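Home News Local Food Schools Sports Weather Contact

Farthorpe to start curbside food scrap pickup in April

By Judite Morais

Print | E-mail this story

Farthorpe households will be able to set out food scraps for weekly pickup starting in April, the town council decided after a hearing that ran until 10:40 p.m.

The service will begin on the east side, in the streets between Tramby Road and the river, and move to the rest of town later in the year. Homes in the first area will get a small lidded pail for the kitchen and a larger bin to leave at the curb. The bins go out on the same morning as the regular trash.

Single-family homes that sign up will pay $2 a month, added to the water bill. Residents who already compost in their own yards do not have to join, and no one will be fined for putting food in the trash.

Council members voted for the plan after two earlier versions failed. The first would have required every home to take part. The second left out apartment buildings, which drew complaints from renters near the old Lobo cannery. The approved plan lets a building join if its owner agrees to keep a shared bin on the property.

"We have a landfill that is filling up faster than we budgeted for, and a lot of what goes into it is wet food," the town's public works office said in a written summary handed out at the hearing. "It is heavy, and we pay by the ton to haul it."

The scraps will be trucked to a composting yard run by Drera, a private company with a site off the county highway. Drera will charge the town less per ton than the landfill does. The contract lasts three years and can be ended early by either side with 70 days' notice.

Much of the hearing was taken up with what can and cannot go in the pail. Fruit and vegetable peels, coffee grounds, bread, rice, eggshells and plain paper napkins are all allowed. Meat and bones are allowed too, which surprised several people in the room. Drera says its piles get hot enough to handle them, though a backyard pile usually does not.

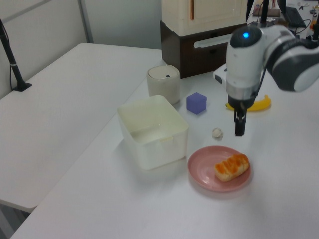 Banana peels and plain paper can go in the new pails. Plastic cannot.

Plastic bags are the main problem, according to the public works summary. That includes many bags sold as "biodegradable," which may break down too slowly for the Drera yard. Residents can line the pail with newspaper or a paper bag, or leave it unlined and rinse it out. The small stickers on fruit should be peeled off first. They pass through the screens at the yard and end up in the finished compost.

Tea bags led to a long exchange. Some are made with plastic mesh and some are paper, and it can be hard to tell from the box. The town's advice for now is to tear the bag open, empty the leaves into the pail and throw the bag away.

Loads with too much plastic or glass can be turned away at the gate, and the town would then pay to have them hauled to the landfill. Crews will leave a tag on bins that have the wrong things in them. A tagged bin will not be emptied until it has been sorted.

Several speakers asked about smell and animals. The curbside bins have a latch that a raccoon should not be able to open, the public works office said, and it suggested keeping meat scraps in the freezer until pickup morning during hot weather. One resident of Tramby Road said she had used the same kind of bin in another state and had more trouble with fruit flies than with raccoons — a spoonful of baking soda in the bottom had helped.

Others wanted to know who gets the finished compost. Under the contract, part of it comes back to Farthorpe each spring. The parks department will take what it needs for flower beds and ball fields, and the rest will be left in a pile behind the town garage for residents to shovel up themselves. There is no charge, but people must bring their own buckets and cannot resell it.

The council will look at costs and sign-up numbers before the second area is added. If too few homes join, the pickup could be cut back to every other week.

East side residents will get a sign-up card with their next water bill. Cards can be mailed back or dropped in the slot at the front of Town Hall, and renters should check with their building owner before sending one in. Pails and bins will be delivered to the door — no one needs to be home to receive them.

Print | E-mail this story
Comments (3) | Shares (70)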